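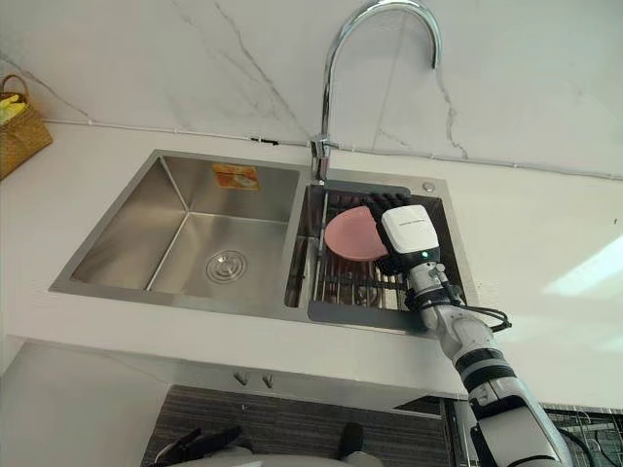
Will it do the washing up, though?

Everyone's been promised a robot in the kitchen by somebody. We went to Arkby to see how far off it is. Bring a book.

Half past eight in the morning, kettle on, and Aniela Ostrowski already has the face of a person waiting for a bus. She runs the chores team at Kulkarni. Her job, the way she puts it, is to be bored by machines until they get better.

The task is a plate. One plate, into the rack, stood up on its edge. You did it last night while arguing with someone about the bins and you don't remember doing it.

For the arm it's a morning's work. Find the edge. Get the fingers round it. Turn it upright, get it down between the rods, then let go without dragging the whole lot over. The letting go is the worst bit, says Ostrowski. People assume the grabbing is hard. Grabbing was hard ten years ago. Now it's putting down.

I watch for two hours. Some tries are lovely, almost tender. Some end with a clatter and a sigh from the laptop end of the room. In between, long stretches where the arm thinks. Or appears to. It stops above the sink like me in front of an open fridge.

So why sinks? Shine, mostly. Brushed steel throws light about, and so do chrome taps. Glossy plates too. A camera that copes fine with a cardboard box goes to pieces over a tap. Plus water, when they let it near water, plus suds, plus the fork you can't see under the suds. Ostrowski's list goes on a while. I stopped writing.

Sinks are only half of it. The other half is what she calls bench work: pick it up, turn it, put it with the thing it belongs to. Shop-floor stuff. It ought to be easier, everybody says so, factories being tidy. Then you watch one try to hold a big smooth drum shape and you start to wonder. There's nothing to hook a finger under. Squeeze too hard and you mark it, too soft and it creeps round in the grip until it's pointing at the door.
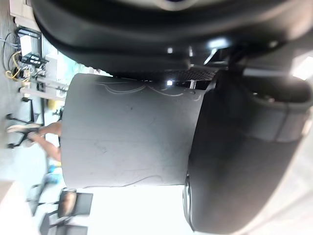
The bit the videos leave out

Mess. Real rooms have it. Cables on the floor, chairs not pushed in, people's legs wandering through the view. The launch clips from the big names are shot in kitchens with nothing in them, and you'd be amazed how clever a machine looks when there's one mug in the world.

Ostrowski won't tidy up for it. Policy. If it only works in a clean room it doesn't work, she says, and then steps over a lead to get to her tea.

Her old boss at Plorkmont went the other way, she tells me. Painted everything matt white, taped the floor, had superb results by April. Took the thing to a real flat and it couldn't find the worktop.

There's money in guessing which way is right. Grisorus, the laundry people, have put theirs on one chore and nothing else: towels. Not shirts. Not socks, god no. A fold takes their machine 7 minutes on a good day, I'm told, and they're thrilled, and I've seen my own folding so I'm in no positon to laugh.

What about speed? Wrong question, apparently. A slow machine that runs all night beats a quick one that needs a person stood next to it. At the moment they all need a person stood next to them. That's the real number nobody prints in the brochure, how many minutes before someone has to lean in and help.

Small parts, big headaches

After lunch, fiddly things. Curved plastic, short pegs, textured strips. The gripper's own fingers get in the way of its own camera, so just as it needs to see most, it sees least. You and I do this by feel. Feel is where the field is furthest behind, Ostrowski reckons. She'd swap a better camera for a better fingertip any day.

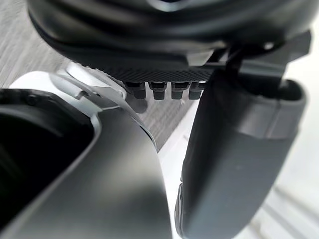
Gripped from both sides: a black moulded piece with four short pegs.

So can they do chores yet? Bits of chores. The middle of a chore, with a human at both ends. Load a rack, yes, sometimes, if the plates are plain and you're not in a rush. Clear a table after a family of 6, no, not close. Shop floor sooner than home, would be my bet, and Ostrowski's, although she wants it noted she has lost bets before.

I asked if she'd have one in her own kitchen. Long pause. She'd have it for the plates, she said, and she'd want the good glasses in a diferent room.

She still washes up by hand. Doesn't own a dishwasher either.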